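Netholm Humanoid Team — Spring Project Report
Brellargate Technical College, Robotics Project Course
8 February 2022

Okay, so this is my half of the report. My teammates are covering the balance controller and the budget, and I got the hands, the sleeves and most of the complaining. I'll try to keep it in order, but the work didn't happen in order, so bear with me.

Our project is called Netholm, after the street the lab is on. The goal for this term was pretty modest on paper: get the robot to stand on a floor that isn't bare concrete, let its arms hang relaxed, and then have it reach down and pick up something soft without falling over or chewing up its own fingers. Last year's class got the standing part working on the shop floor and stopped there. Carpet was our idea. I have regretted it several times!

The first thing we learned is that our rest pose was bad. In the old code "arms down" meant every joint went to zero and the motors just held there, stiff as a board. The arms would buzz, the motors got hot, and if you bumped the robot the whole upper body rocked. So I rewrote the rest pose with lower gains on the elbow and wrist and let the fingers point at the floor. 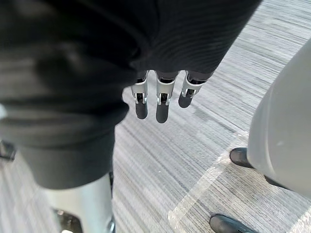
Lower gains sounded easy and it took me 9 tries to get a set I liked. Too soft and the hand swings when the robot shifts its weight. Too stiff and we were right back to buzzing. What finally worked was treating the wrist separately from everything else, which I should have done on the first day, since our advisor had basically written that on the whiteboard. The numbers are in the appendix and I'd ask whoever takes over next year to please not round them off.

Then there are the sleeves. We wanted fabric over the arms so that cables and pinch points stay away from people's hands (and because bare arms look kind of creepy at open house, let's be real). My first version was sewn too tight at the wrist and it pulled on the finger bases whenever the hand rotated. The second version was so loose it slid down over the knuckles and the fingers closed on cloth. I spent an entire evening picking threads out of a joint with tweezers. The one we kept has a ribbed cuff, and it stays put a lot better — not perfectly, but I can live with it.

We named the hand code Irnier, for no reason except that every good name was taken on the shared drive. Irnier does three things: it reads the finger positions, it decides if the hand is touching something, and it slows the fingers down before they squeeze. The touch part is a guess based on motor current, so it's noisy. On a foam block it's great. On a folded sock it often thinks it's holding air and keeps right on closing.
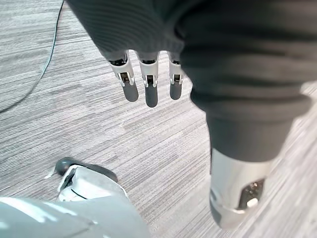 Carpet made all of this harder than I expected. The balance people had tuned the ankles for a hard surface, and on a softer floor the feet sink a tiny bit and the controller reads that as tipping. It would correct, then correct the correction, and you'd get this slow sway that traveled all the way up to my hands. I'd be trying to log a clean grasp while the target drifted back and forth under the fingers. We ended up adding a small dead zone to the ankle correction and the sway mostly went away.

For the final round we ran 36 grasp attempts split across 4 objects: the foam block, a rolled towel, a tennis ball and the dreaded sock. The block and the towel were solid. The tennis ball was okay if it didn't roll first. The sock was a disaster and I've left those logs in the folder named Espinoza, with all the other stuff I want somebody smarter to look at.

If I did it over, I'd write the logging before the gains. I lost a lot of good runs because I was eyeballing the hand and scribbling notes on my arm.

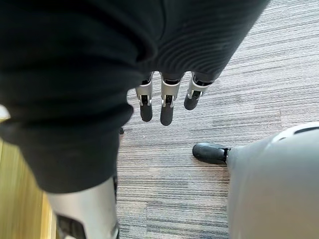
What should next year's team work on first?

Get a real touch sensor into the fingertips before changing anything in the grasp code. Motor current got us through the block and the towel, but it can't tell a sock from nothing, and more tuning won't fix that. After that, redo the sleeve pattern with a zipper along the forearm, so you can reach the wrist screws without undressing the whole arm. We'd like both done before the June open house if there's any money left.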